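Looking After Glasses, Decanters and the Boxes They Come In

Good glassware usually gets damaged at the sink or in the cupboard, seldom at the table. The notes below cover washing, drying, storing and small repairs. They apply to plain tumblers as well as to the better pieces you bring out in September when the evenings start to cool.

Washing by hand

Take your rings off. A diamond will scratch a tumbler, and even a plain band can chip a thin rim. Lay a folded dish towel in the bottom of the sink or use a plastic basin, and wash one glass at a time. Don't pile them up under the suds.

Use warm water, a small squirt of dish soap and a soft sponge with no scouring side. Hold a stemmed glass by the bowl while you wash the bowl. Most broken stems come from holding the foot in one hand and twisting the bowl with the other.

Rinse in water close to the same temperature as the wash. Never run cold water into a glass that has just come out of hot. If your tap water is hard, add a spoonful of white vinegar to the last rinse.

Dishwasher or not

Plain soda-lime tumblers can go in the top rack. Crystal, hand-painted glass, anything with a gold rim and anything with a glued base should stay out. The Rantala tumblers we use every day have been through the machine for years and have only a slight haze at the bottom. The matching pitcher clouded in one winter and had to be retired.

If you do use the machine, leave a finger's width between glasses, pick the shortest cycle and skip the heated dry. Open the door when the cycle ends and let the steam out before you unload.

Towels

Cotton terry leaves lint. Flat-weave linen or a microfiber glass cloth works much better. Keep two or three cloths just for glass and wash them apart from the bath towels.

Do not use fabric softener or dryer sheets on glass cloths. Both leave a film that goes straight onto the glass, and you will see it as a rainbow smear when you hold the glass up to a lamp. If a cloth has already been softened, wash it twice on hot with half a cup of vinegar and no detergent, then once more as normal. Leave the washer door open afterward so the drum can air out. 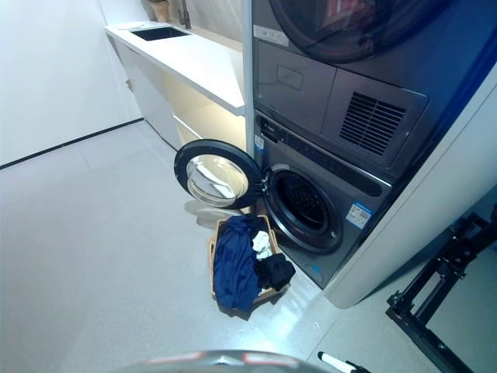 Linen cloths can be dried on low or hung on a line. Iron them while damp if you want them to stay flat in the drawer. A new linen cloth sheds for the first few washes, so use it on the counters until it settles down.

Cleaning a decanter

For a red wine ring or a brown whisky line, fill the decanter with warm water and a denture tablet, leave it overnight and rinse well. For anything stubborn, put in two spoonfuls of uncooked rice, a little warm water and a drop of soap, then swirl. Don't use sand or gravel, and don't use steel beads on cut crystal.

Drying the inside is the slow part. Shake out what you can, then stand the decanter upside down on a padded stand or in a tall pitcher with a towel at the bottom. A paper towel rolled around the handle of a wooden spoon will pick up the last drops. Put the stopper back only when the inside is fully dry.

Stuck stoppers

Put a drop of mineral oil around the joint and leave it for 60 minutes. Wrap the neck in a warm, damp cloth for a minute, then tap the stopper very lightly from opposite sides with the handle of a wooden spoon. Turn, don't pull. If it won't move, add more oil and try again the next day.

Storing glasses

Stand glasses on their feet. The rim is the weakest part, and a glass stored upside down also traps stale air that you can smell in the first pour. Line the shelf with felt or cork. Rubber mats are fine for the garage but can leave a smell in a closed cupboard.

Never nest tumblers unless they were made for it. If two are stuck, fill the inner one with cold water and stand the outer one in warm water, then ease them apart.

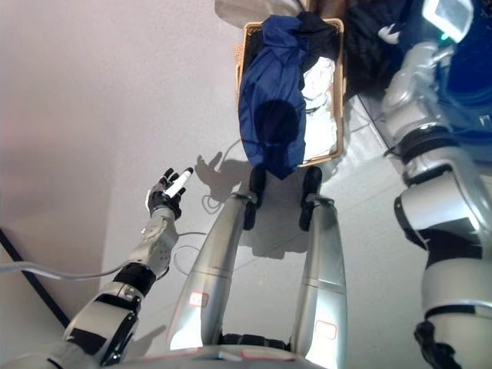

Hand holding a small white cylinder.

Wooden cases and gift boxes

Wooden boxes need less attention than people give them. Dust with a dry brush, paying attention to the corners and the hinge. Wipe fingerprints with a barely damp cloth and dry right away. A stained or oiled box can take a thin coat of paste wax once a year. We use Jukard clear, but any soft wax without silicone will do.

Keep boxes out of direct sun and away from heating vents. Indoor humidity between 34 and 50 percent suits most wood. If a lid sticks in summer, wait for drier weather before you reach for the sandpaper.

Felt linings can be cleaned with a strip of masking tape wrapped around the fingers, sticky side out. Leather linings want a soft brush and nothing wet. Never put a damp glass back in a lined box. The lining of our old Witell case has a pale ring from exactly that.

Small chips

A chip you can feel but barely see can be smoothed with 400-grit wet-and-dry paper. Keep the glass and paper wet, wear a dust mask and safety glasses, and work in short strokes along the rim. Wash the glass thoroughly before using it again. Anything deeper should go to a glass repair shop or become a pencil holder. Do not drink from a cracked glass.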